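The cheap gripper holds its own

Parallel-jaw grippers all look alike in a catalog. Two fingers slide together, something gets held, and the price runs from a few hundred dollars to the cost of a used car. Small labs tend to buy whatever came bundled with the arm and then spend a year working around it.

Rugemalira, a small automation shop that builds packing cells for food companies, decided in December to stop guessing. It put two grippers through the same set of jobs over 4 weeks. One was the Neken, which sells for $900 with its controller. The other was the Trultier, which costs 3 times as much and has force sensing in both fingers. Each did every job 50 times, with the same wrist camera and the same lighting.

The jobs were dull on purpose. Pick up a cup. Move it to a mark on the table. Let go without tipping it over. Clear plastic was the hardest material in the test, and the fingers had little to do with that. A camera at the wrist sees the tabletop straight through the cup, so the software has to find a rim that is barely there.
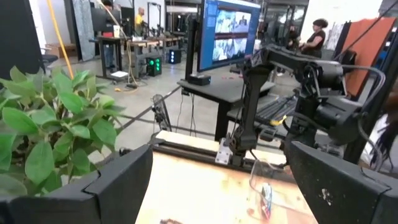
Most of the early failures came down to approach angle. If the arm came in too flat, one finger touched the cup before the other and pushed it away. The Neken was worse at this because its fingers are thicker at the tip. Filing them down helped a little. Changing the approach path helped a lot more, and it cost nothing.

The Trultier earned its price on soft items. It could stop closing when it felt resistance, and thin cups kept their shape. The Neken can be set to a lower grip force, but the setting applies to the whole run — change the item and you have to change the number.

Both grippers ran on Stillus, the shop's own control software, which shows the camera feeds on one monitor. The team said they watched that screen more than they watched the arm.

For the next packing cell, Rugemalira ordered the Neken and put the savings toward a second wrist camera. The Trultier stays on the bench for fruit.

Jan 13, 2019

Contact us | Copyright 2019, all rights reserved | Back to top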